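Family News, October

The kids have been asking for a dress-up corner since summer, and this month we finally got it set up in the back half of the playroom. It took two weekends. The shelf that used to hold the puzzles went into the hall closet, and the puzzles are now in stacking bins under the window. If you come to visit and want the big map puzzle, it is in the bottom bin on the left.

The costumes themselves came from all over. My sister mailed a box, the neighbors gave us a wizard cape their boys had outgrown, and the rest we bought at the school rummage sale for 30 dollars, including a tub of hats. Our youngest went straight for a bus driver's cap and has worn it to breakfast every morning since. She will take it off for church and for the bath.

Most of the play so far has been about a country the two of them made up called Fellamard. It has a king, but he is usually asleep. The capital is Tavier, which is the couch. To get into Tavier you need a ticket, and the tickets are cut from the backs of old phone bills. I have a pocketful of them at the moment. Ticket number 2821 is supposed to be the lucky one, and I have not been told what it wins. They have made 30 that I know of, and the numbers do not go in order.

Our oldest has started writing the rules of Fellamard in a spiral notebook. Grown-ups may enter if they bring a snack. Shoes are not allowed in the capital. Bedtime is at nine, which we have explained does not apply outside of Fellamard. There was a long argument over whether the cat could be mayor, and the cat is now mayor.

Laundry has gone up, as you would expect. Whatever is being worn at four in the afternoon comes off all at once when supper is called, and the regular clothes turn up later in other rooms. I have put a hook by the door for each of them and the hooks are used on some days. 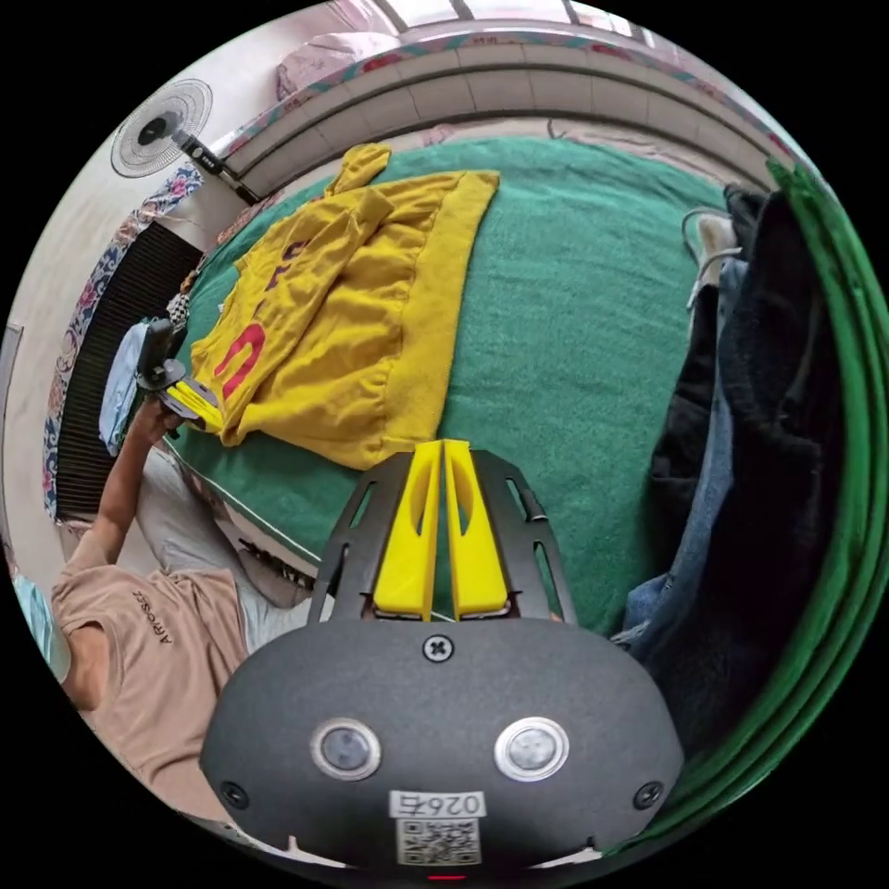
Yellow with red lettering, on the green blanket.

Halloween plans are mostly settled. The oldest wants to be a lighthouse. We have a roll of white poster board and a push-on closet light for the top, and the stripes will be red tape. The trouble is the arms. A lighthouse does not have any, but a person collecting candy needs at least one. We are going to cut a slot in the front and see how that goes. The youngest says she will be a bus driver, so that one is done.

We will do the same loop as last year, up our street and back down the next one over, starting at six. Cousins are welcome to join. Park at our house, as the corner by the stop sign gets crowded. There will be chili on the stove before we leave and it will still be there when we get back. Please let us know if you are bringing anyone who can't have beans and I will make a small pot without.

In other news, the loose tooth is out. It had been hanging on for a long time and came out in an apple at school. The school nurse sent it home in a little plastic treasure chest, which was then lost in the car for a day and a half. The tooth fairy left 2 dollars and a note. The note was read out loud several times and has gone into the Fellamard notebook as an official document.

Swimming lessons started again at the indoor pool. Both kids moved up a level. The youngest still does not care to put her face in, but she will blow bubbles if the teacher does it first. The oldest is working on backstroke and runs into the lane rope a good deal.

For those who asked about the garden, it is finished for the year. The pumpkins came out small. We got a pie and a half from the big one and the rest are lined up on the porch steps. The tomatoes that were still green are wrapped in newspaper in the basement, and I check them when I go down to change the wash.

One request before I close. If anyone has old scarves, vests or bags they are ready to part with, the dress-up corner would take them. Small adult sizes work well with a belt. We have enough crowns. Leave things on the porch if we are out, and the king of Fellamard will send you a ticket.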